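Brosthorpe Bedding Reuse
Progress report to the Liew Fund
2020-01-05

Period covered: October to the end of the year

Summary

The grant was awarded to collect, clean and pass on sleeping mats, sheets and covers to households moving into unfurnished rooms. We are on schedule with collection and behind on repairs. Spending is within budget and we are not asking for any change to the total.

Collection and sorting

We took in 185 items during the period. Most came through the Stalero drop-off point, which is open in the mornings only. The rest were picked up from homes in the Skerkon area when the van was free.

Items are sorted into bedding, mats and things we can't use. The last pile has been larger than we planned for. A good deal of it is old foam that has started to crumble, and we now ask donors to check foam before bringing it in. The wording on the drop-off sign was changed in October and that has helped a little.

Mats

Bamboo mats were a small line in the original application. They have turned into a main part of the work. They are light, they take up little space when rolled, and families ask for them by name in the warmer months. Each one is unrolled full length on the floor and checked slat by slat, first on the top face and then on the underside. Loose ends are trimmed. A mat with a broken slat in the middle is set aside for repair, and one with damage only at the end can usually be shortened and bound again.

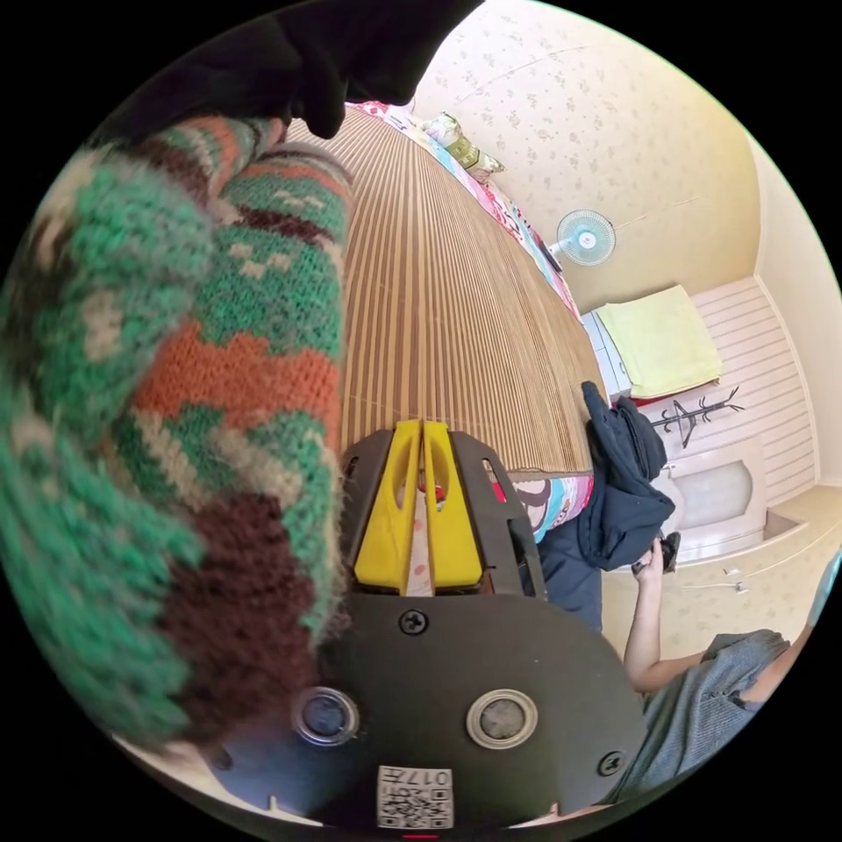 Cleaning is done with a damp cloth and a soft brush, working along the slats. We stopped using the spray cleaner bought at the start of the project because it left a smell. Plain water with a little dish soap does the job. Drying takes longer in winter and the mats have to be left open on the floor, so the number we can finish in a week depends on floor space more than on hands.

Sheets and covers

Sheets are washed, dried, folded and matched by size. Children's prints go out first and we rarely have any left at the end of a week. Plain single sheets are in good supply – enough to carry us through the spring. Double sheets are short.

We passed on 60 complete sets in the period. A set is a mat or thin mattress, two sheets and a cover. Pillows were dropped from the set after discussion with your office, and we now give them out separately when we have clean ones.

Repairs

This is where we have fallen behind. There are 5 mats waiting for new edge binding, and the cotton tape we ordered came in the wrong width. It has been sent back. The replacement is wider and should also work for the covers that need new hems.

Spending

The equipment line had $400 left at the end of the period. We would like to use it for a second set of shelves and a longer drying rack. Both are within the purposes listed in the grant letter, but please let us know if you need a quote before we order.

Next period

Clear the repair pile and start the second collection round in Skerkon. Stalero has offered one afternoon opening a week as a trial. The next report will include the numbers from that trial and an updated list of sizes in stock.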